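About Kulura

Kulura is a small advisory office in Bistcombe. We help people who are about to spend money on robots decide how much to spend, in what order, and whether to spend it yet. We don't sell equipment and we don't take a cut from anyone who does.

Normunds Paulauskas and Alasdair Aitken started the office after years on the buying side, where they signed for a few machines they would not sign for again. Normunds handles budgets. Alasdair reads quotes, including the small print at the back about spare parts and software renewals.

We are hard to impress. A demo video tells you what a machine did once, on a good day, with its maker standing by. We ask what it does with soft things, shiny things and things lying on top of each other, and who pays for the hours when it does nothing. Most sales decks go quiet at that point.
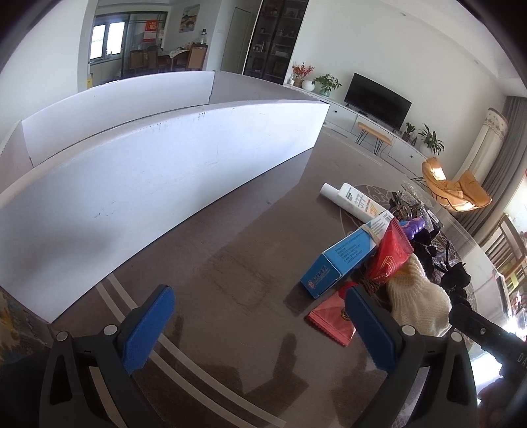 The purchase price is the easy part. On the last plan we did for Imrie, a packing business, the first quote listed 134 line items and left out training, floor work and replacement finger pads. We sent it back twice. They bought one arm in the end, with an option on a second, and that option is still sitting in a drawer.

A normal job with us runs 60 days. You get a spending plan, a list of questions for your vendors and a plain opinion, which may be "wait." Plenty of clients don't like that one. Broltuditz paid us for it anyway and came back in March with a smaller project that made more sense.

We keep our own file of quotes, 2,109 at last check, going back to before the office had a name. Roughly a quarter of them promise payback inside a year. We would like to meet the accountants who signed off on those - we have questions.

If you have a quote on your desk and a bad feeling about it, send it over. Alasdair reads the mail in the morning and answers it himself, usually before noon.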